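Tremano Household Textiles — Data Card

Last updated: April
Shares: 2 | Comments: 60

Tremano documents printed household textiles as they lie on beds during folding and tidying. The collection holds some 2000 records. Fabrics are left creased or bunched where found.

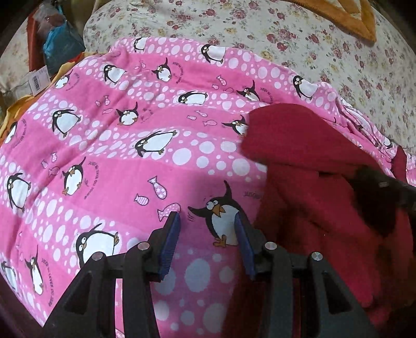
Penguin print on pink, spread over a cream floral sheet.

Each record lists the main color, the printed motif and the surface underneath. Overlapping fabrics are entered separately — a cloth partly covered by another keeps its own record. Corrections should be addressed to Kári Eskildsen.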